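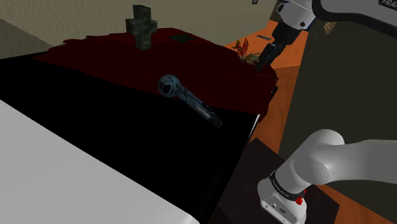
Metal tool on red and black, digital render.

Settlement

The gauge house at Triscombe stands on the left bank of the Allow, 100 meters upstream of the weir. It contains a stilling well, a float, a counterweight and a chart recorder made by Kárason. The recorder was obsolete when I took over the readings and is still obsolete. It has never failed.

The procedure is as follows. The observer unlocks the door, reads the staff gauge outside, reads the recorder inside, and writes both figures in the book. If they differ, the observer writes down the difference and corrects nothing. The staff gauge is the reference. The recorder is only there for the hours when no person is looking.

I held the post for the river office at Pirberg from one September until the station was automated. The man before me had held it much longer. I never met him. I inherited his key, his stool and the books, which filled a shelf above the well and smelled of pencil and damp.

In my first winter I checked the staff gauge against the benchmark on the church wall. This is supposed to be done every year. It requires a level, a tripod, a second person to hold the staff, and a morning without wind. The result was that the gauge stood 3 millimeters higher than the book said it did. I closed the loop again in the other direction and got the same figure.

A gauge on a river bank may sink. Banks are soft, and the piles under this one were timber. It does not rise. I assumed an error in the level and sent it to Pirberg for adjustment. It came back with a certificate stating that there was nothing wrong with it.

I then went through the old books. The check levels were entered at the back of each one, in the same small upright hand. For years they showed the gauge going down, slowly, as one would expect. Then they showed it stop. From that point on the entry was identical each year: no change. I went outside and looked at the mounting. Behind the staff, between the plate and the pile, there was a row of slotted holes and a brass shim.

He had been lifting it. Each year, as far as I could establish, he leveled in the gauge, found the loss, slackened the bolts and raised the plate by the same amount. He then wrote that there was no change, and after he had finished there was none. The last time he had raised it too far.

This is not permitted. A sinking gauge is to be reported and the readings corrected by calculation, so that the record shows what happened. What he left was a clean record of a river measured from a fixed point, and no record at all of the bank going down underneath it. For flood purposes his figures were better than mine would have been. For any other purpose there was a hole in them.

I wrote a report. It ran to two pages and recommended that the check levels for the affected years be marked as unverified. Before I posted it I looked up the dates on which he had made his adjustments, or the dates on which he must have. They all fell on a Monday in the same part of spring. The pages for those days were otherwise ordinary – stage, weather, condition of the float tape. On two of them he had written, in the remarks column, "helped by my wife." After those there was nothing in the remarks column, and I do not know who held the staff.

Pirberg replied that the matter had been noted. They asked whether the overcorrection should be taken out. I said that it could be carried as a constant, and it was. When the new sensor went in, the contractor set its zero to the staff as found, so the constant went into the sensor as well.

I still have the shim. It was replaced with a stainless one when the plate was remounted, and the fitter left it on the sill. It is worn on one face only. I measured it with a micrometer at home and entered the thickness in the last book, under remarks, with the date and the temperature of the room.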